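Arvid Vik wants you to buy the boring bits first

2 comments | 12 shares

I'd been told Arvid Vik was a hard man to get on the phone, and then he rang me himself, on a Friday, while I was still hunting for a pen. He looks after equipment buying at Vemik, a small outfit that plans robot arms for kitchens and canteens, and he'd read my piece on leasing and had some things to say about it. Most of them rude, all of them fair!

I asked where people go wrong with the money. He didn't even pause.

"They spend it all on the arm," he said. "They've seen the arm, they love the arm, and the arm is what goes in the budget. Then it turns up and they haven't got a table that'll take the weight, or a gripper that suits what they're picking up, and it's October and the money's gone till spring."

So what should the first line of the budget be? "Write down what it's going to pick up. A glass, a knife, an apple, whatever it is. Go and buy a tray of them. That's your cheapest bit of kit and it decides everything else." He told me about a canteen that had ordered grippers before anyone had thought about the tumblers, and had to send both of them back. The carriage alone made the manager go quiet, apparently.

His colleague Zlatko Zupan joined us at this point - I could hear a chair being dragged over - and the pair of them started disagreeing, which was the best part of the call. Zlatko does the simulation side. His view is that you shouldn't pay for any hardware until you've tried the whole job on a computer, with the arm, the worktop and the crockery all modelled.

"I can move the worktop in a minute," he said. "You try moving a real one. I can swap the gripper over lunch, and if I knock a glass off the edge there isn't anything to sweep up."

Arvid grumbled that a model never has a sticky patch on it. Zlatko said that was true, and that it was also why he asks for roughly 200 tries on screen before he'll put a supplier's name on a form, and then still keeps money back for the real thing behaving differently. How much money? There was a bit of a silence. "More than Arvid likes," he said.

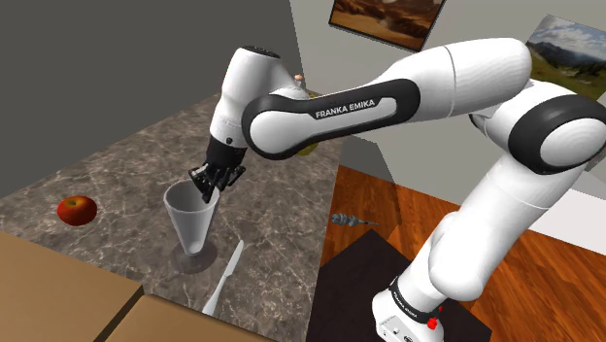
I wanted to know about reach as well, as a few of you have written in about it. Zlatko reckons it's the figure people read off the brochure and then misuse. The arm might get to the far side of the worktop, but you need it to get there with the gripper pointing down and without an elbow going into the wall, and he'd sooner you lost a bit of worktop than paid for the next size up. Arvid agreed with that one, rather to his own annoyance.

We got on to service contracts, where I'd expected a long moan. Arvid signed with Lazarević for the first lot of arms and then with Sasia for the second, and says the thing to look at is who pays for the loan unit while yours is away. "Ask them that before you ask the price. If they have to go and find out, put the phone down and have a cup of tea."

And second-hand? He's all for it, for the arm at least. He won't touch a used gripper. Zlatko would, if it came with spare fingers, and off they went again...

I did manage to ask what's on next year's list. A second worktop, more training hours for the kitchen staff, and the Volard planning software if they can get the licence down to something sensible. No new arm. Arvid said he'd looked at one, closed the page and gone for a walk.

Related
Lease or buy? What your letters said
Floor space: measure it before the rep comes
Training hours and how to cost them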